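Hand-held gripper: soft fingers or stiff ones for round tubs?
Forum: Arms, grippers and end effectors

ponderbot
Right, I've been going back and forth on this for ages so I'm asking you lot. I've got two hand-held grippers on the bench, the Ciris and the Mavalano, and I can only keep one. Both have a wrist camera. I'm picking up kitchen stuff mostly: jars, tubs, packets, the odd tall tin. The Ciris has bendy fingers and feels lovely in the hand. The Mavalano has stiff ones with rubber pads and a trigger that makes my knuckles ache after 15 minutes. Anyone used both?

tinsnip_54
Used both, kept the Ciris. Bendy fingers wrap round a curved side and you don't have to be dead square to it. With the stiff ones I was forever nudging tubs over before I'd got hold of them. Aching knuckles is a spring thing by the way, you can swap it for a softer one.

Aarne Räsänen
I'd say the opposite, sorry! Bendy fingers are great until you lift something tall and heavy at the top, and then the whole thing swings. I did 60 picks with each on the same set of jars and the stiff pads dropped fewer. Where were you gripping, tinsnip? Low down or halfway up?

tinsnip_54
Low down. And I'd argue that's your swinging problem as well, you want to be gripping nearer the middle.

Aarne Räsänen
But then you've just said you grip low down yourself??

tinsnip_54
For short tubs, yes. Tall ones halfway. I should have said.

mossy_kettle
Can I butt in about the camera, because I think you're all arguing over the wrong end of it. I sent my Mavalano back over the view and nothing to do with the fingers. Once you're close to a big container it fills the picture and you've lost everything you were lining up with. The Dunleavy mount sits the camera further back and I get on with it much better. Bit nose-heavy though, I'll admit.

ponderbot
Hadn't thought about the camera at all, oops. Is the Dunleavy mount a straight bolt-on or do I need to print something?

mossy_kettle
Four screws and an adapter ring. The ring comes with it. The screws don't, which annoyed me no end.

vutska_fan
Another vote for looking at the camera first. I run a Vutska controller and it doesn't care which gripper is on the end, but it cares very much about glare. A shiny tub by a window is the worst thing you can give it. I went through 2448 stills last October, sorting them by hand (never again), and the bad ones were nearly all strong light coming off something glossy. Lock your exposure before you compare anything, or you'll end up comparing the weather.

Aarne Räsänen
Agreed on exposure. I still don't think moving the camera back is the answer. You lose the close detail, and I like being able to see the links.

ponderbot
OK, had another go with all that in mind. Exposure NOT locked yet, I only read that bit afterwards. It's the tall yellow tub with the red band, on the pale wood, and I went in close to see what mossy meant. You do get the links, Aarne, bottom left, but look how much of the view is just tub. And the glare on the wood next to it is horrid!
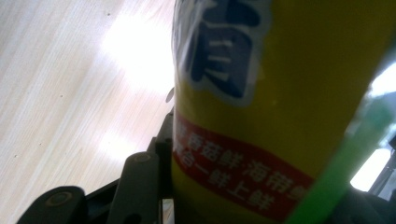 mossy_kettle
Yep, that's exactly my complaint. All that yellow and only the left side left as table to judge by. Try the camera further back before you spend money on fingers.

Aarne Räsänen
I can see two bolt heads and the tilt on the tub, and I'd be happy working from that. The blurry green bar would bother me more, it's over the right side of the red band.

tinsnip_54
Sort the light first. You've got a bright patch up by the tub and another softer one lower down, so pull a blind or turn the bench round.

vutska_fan
What tinsnip said. And lock the exposure!

ponderbot
Will do. Dunleavy mount ordered, screws and all, and I've asked if I can hang on to both grippers a bit longer. I'll try the softer spring on the Mavalano while I'm waiting for the post.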